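Frequently Asked Questions: Jorkia

What is Jorkia?

Jorkia is a method for teaching a robot arm kitchen chores from a small number of human demonstrations. We published the first results on this site along with the training code, and the questions below are the ones that keep landing in our inbox. Keep them coming!

How is it different from ordinary imitation learning?

Ordinary imitation learning takes whole demonstrations and trains one policy to copy them from start to finish. It can work very well, but small errors pile up, and the longer the task, the further the arm drifts from anything it saw in training. Jorkia first splits each demonstration at the moments of contact: the gripper closes on something, lets go of it, or pushes against it. Between contacts we use a plain motion planner. The learned part only takes over for the last few inches, where the details matter (and where all the fun is).

How many demonstrations do you need?

We used 15 per task. We tried 30 as well, and the gain was smaller than we expected on everything except the toaster oven door. The door loves data. Doors move along an arc, and if the gripper pulls even slightly off that arc the arm starts fighting the hinge, so extra examples of a good pull really do help.

Why work on a kitchen counter?

Kitchens are wonderfully hard. You get doors, cords, shiny surfaces, cloth, clear containers and small packets, all close together. Our earlier tests were on a bare table, and the success rates looked great until we moved to a real counter. We learned more in the first two weeks there than in the whole season before it.
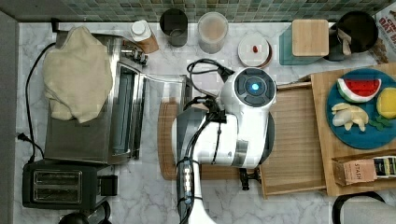 Gerlach wrote to ask whether the counter gets put back exactly the same way before every trial, and if so, whether the policy is just memorizing the layout. Great question, and one we should have covered in the paper. The big appliances stay put. The small items and the boards are moved before each trial, following a list of positions drawn up ahead of time, and none of those positions appear in the demonstrations. When we also moved the toaster oven, success dropped, so there is some memorizing going on with the large objects. We're working on it.

Do you use real food?

For the results reported so far, we used toy food. A toy lemon keeps the same shape and weight for the whole study, so we can compare a trial in the first week with one in the last. The downside is that toys are stiffer than the real thing, and we make no claims yet about ripe bananas.

How well does it work?

Over 145 trials on new layouts, Jorkia finished nearly 40 more than the start-to-finish baseline trained on the same demonstrations. Most of that gap comes from the long tasks with several contacts in a row. On single pick-and-place tasks the two methods are close, and if that is all you need, the baseline is simpler and you should use it.

What does it still get wrong?

Cloth, mostly. A towel has no fixed shape, so our contact detector often fires too early or not at all. Clear containers are also tricky, because the depth reading tends to land on whatever is behind them. And the method has no good way to undo a mistake: if a packet slips, the arm will sometimes carry on cheerfully with an empty gripper. We now check the finger gap after every grasp, and that catches a lot of these cases.

What is Skustex?

Skustex is the tool we wrote for finding contact moments in a recording. It looks at gripper opening, motor current and wrist speed, and marks the points where they change together. You can use it without the rest of Jorkia. Several people already do, on arms quite unlike ours, and we love hearing about it.

And Bomdale?

Bomdale is our set of test layouts, with the object positions for every trial written out so that others can repeat them. Your counter won't match ours to the inch. Scale the positions to fit, and report the scale you used.

Can I try it on my own arm?

Yes, if you can read joint positions and motor current and send velocity commands. Start with a short task that has one grasp and one release. Check the contact points in Skustex by eye before you train anything! A single bad split can spoil a small training set, and it's a lot easier to fix at that stage.

What are you working on next?

Cloth handling and recovery after a slip. We plan to post new layouts in September, with the failed trials included.

Last updated 19 May 2019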